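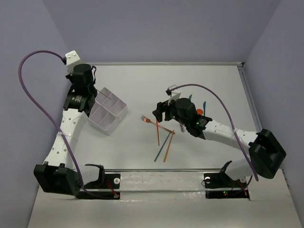 *Two-arm cell with the divided container, the fork and the sticks on the table.*

# Setting grasp order for a mixed table

These steps cover the planner settings for sorting small items into a divided container with two arms. They apply to Tendema from the August release onwards. You need a calibrated cell and a working wrist camera on each arm.

## 1. Load the layout

Open the cell file and check that both arm bases match your table. If you copied the file from another cell, run the base check again before you go on.

```
tendema load cell.yaml
tendema check bases
```

## 2. Name the items

Add one entry per item type. Thin sticks and cutlery need separate entries, as they use different grasp widths.

```yaml
items:
 fork:
 grasp: handle
 arm: right
 stick:
 grasp: middle
 arm: nearest
container:
 held_by: left
```

Leave colour out of the entries unless you sort by it. The detector will otherwise split the sticks into several types.

## 3. Set the order

Set `order: clear_first`. The planner then picks items with free space on both sides and leaves crossed ones until later. Each plan may take up to 40 seconds on the first run.

A container sitting at an angle is fine. Its pose is read again before every place move, so don't straighten it by hand.

## 4. Set the limits

```yaml
limits:
 speed_percent: 60
 min_gap_mm: 135
```

`min_gap_mm` is the smallest distance allowed between the two wrists. Camera cables are not in the collision model. If yours loop out wide, raise the gap and add a keep-out box along each arm.

## 5. Dry run

```
tendema run --dry
```

Watch the plan in the viewer. Error 1845 means both arms were given the same item; set `arm` by name for that type and run again.

Jytte Eyvindsson wrote the keep-out box script, and it is in the Brollstead folder under `tools`.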